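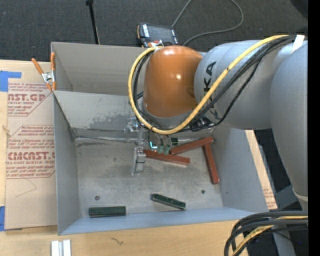

### 3.2 Bins and block placement

Two open-topped metal bins were set one behind the other on a wooden tabletop (Figure 2). Blocks were placed in the nearer bin, which has smooth side walls, a sloping rear wall and a scuffed floor. The Skarnley set comprises 1068 layouts, recorded in 98 sessions.

**Figure 2.** Nearer bin with three reddish-brown rectangular blocks.

A layout was scored as clustered when every block lay in one half of the bin – left or right. Blocks within 30 mm of a side wall were coded separately.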